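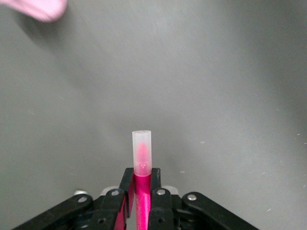 How to Label a Whole House Before a Move

Posted May 5, 2019 in Moving & Storage
Filed under: boxes, tape, regret

I have moved house 8 times as an adult, and on the first few occasions I wrote MISC on nearly everything. MISC is what you write on a box at one in the morning when you have a spatula, a bicycle pump and your birth certificate left over and only one box to put them in. Three months later you need the birth certificate. You open eleven boxes. You now own a great many open boxes.

The method below is the one I used for the move from Boyer to Manstead, and it is the first one where I ate dinner off a plate on the first night. It takes an evening to set up and then a minute or so per box.

What you need

Markers, more than you think. Permanent, with a chisel or bullet tip. Fine tips look elegant and can't be read from across a garage.
White or pale masking tape, two inches wide.
A notebook that is a color you would notice on a cluttered floor.
Clear packing tape, which you already own and cannot find.

Step 1. Give every room a color

The rooms that matter are the ones in the new place. This is where most people go wrong, me included. You pack by the room you're standing in, but the person carrying the box needs to know the room they're walking into. If the desk lives in the bedroom now and will live in the den later, it's a den desk. It should start thinking of itself that way.

Pick colors that can't be confused in bad light. Navy and black are the same color in a stairwell. So are red and brown. Orange and pink are fine at noon and a source of marital discussion by six. My list, which you can steal:

Kitchen: green
Bedroom: blue
Bathroom: pink
Den: orange
Garage and shed: black
Open tonight: red

If you have more rooms than colors, congratulations. Use stripes.

Step 2. Put a color sign on each door

Do this at the new house before the first box comes off the truck. A sheet of paper, a big blob of the color, the name of the room. Tape it at eye level on the door frame, since the door itself will be propped open against a wall with the sign facing the plaster. I learned that one in Boyer, and I learned it again in Manstead.

Step 3. Number the boxes straight through

Don't restart at 1 for each room. You'll end up with five boxes called 3, and a heated conversation over which 3 has the kettle. One run of numbers for the whole house, in the order you tape them shut. The color tells you where the box goes and the number tells you which line of the notebook to look at.

Step 4. Write on tape, and put it on two sides

Stick a strip of masking tape on the box and write on that. When the box gets used again (it will, you are reading a page about labeling boxes, you are clearly a person who keeps boxes) you peel it off and start fresh. Writing straight on the cardboard gives you a box with four generations of crossed-out contents, like a library card.

Two strips: one on a long side, one on the short side next to it. Never on the top. The top is where the next box goes.

What goes on the strip:

The color, as a thick bar along the whole left end
The number, as tall as the tape allows
Two or three words of contents

That's all. My friend Branwen Wynne writes full inventories on hers, in lovely handwriting, and her movers have never read one. Save the detail for the notebook.

Step 5. Keep the notebook

One line per box. Number, room, contents, and anything you'd swear at yourself for forgetting. A few lines from mine:

14. Kitchen. Mixing bowls, colander, the good knife (wrapped in blue towel, please don't just reach in)
15. Den. Books A to F, heavy
16. Den. Books F to whenever I stopped caring, heavier
17. Bathroom. Towels, spare soap, one doorknob

I still don't know where the doorknob came from. It's on a shelf now. It has a good view.

The notebook travels with you, in your bag. It does not go in a box. I would like to say I've never had to look up which box the notebook was in.

Step 6. Pack the red box last

The red box holds whatever you'd want if every other box fell in a river: toilet paper, phone charger, a lamp, a pan, coffee and the thing that makes coffee, sheets, a screwdriver, box cutter. It goes on the truck last or, better, in your car. Write its number in the notebook anyway. You'll be tired and it's nice to look up something easy.

Looking after the markers

You will lose markers at a steady rate for the entire project, so a few habits help.

Click the cap all the way on, every time. A cap that's merely resting on the marker is a decoration.

Store them lying flat. Standing tip-up, the ink drifts down to the end you don't write with.

Don't write on dusty cardboard or over clear tape. Dust clogs the tip, and most inks bead up on the shiny stuff or rub off on somebody's shirt.

If one goes scratchy, run it on scrap paper for a bit before you give up on it. If it still scratches, throw it out. Do not put it back in the drawer. We both know about the drawer.

What about printed labels?

I tried them. I bought a sheet pack, spent most of a Saturday on a template, and discovered that the printer was in a box. If you're a business moving offices, fine, print away. For one household, a marker is faster and it works in a driveway.

There are apps, too, where you photograph each box and scan a code. They seem all right. Mine wanted an update while I was standing in the rain.

Comments (2)

Aleksi Hyvönen
Used this for our move to Ludanby in June. One addition: write HEAVY in capitals on the box itself as well as in the notebook. The notebook knew about my records. My back did not.

Reply from the author
Fair point, and sorry about your back. I've started underlining the number on anything heavy, but your way needs less explaining to a brother-in-law.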